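Tablecloth

A tablecloth is a piece of cloth laid over a table, for looks or to keep the top clean. I've been fussing over them for years, so bear with me!

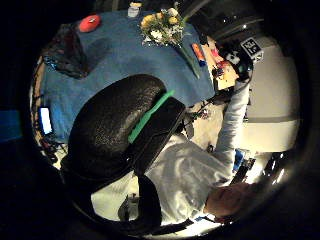
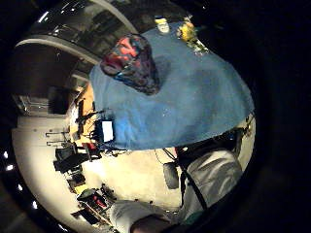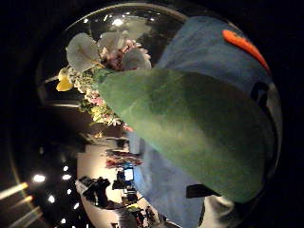

Blue fabric shows up in all three.

By the Textiles Editor, Claratent

Cotton is the everyday choice, and it washes well (mine has been through some 150 washes). Linen creases if you so much as look at it, but I love it anyway. In my Utar days the shops sold it by weight, in a heavy weave they called Sidum. For the drop, I like a hand's width past the edge, a bit more for dinners. See also: Napkin, Table runner.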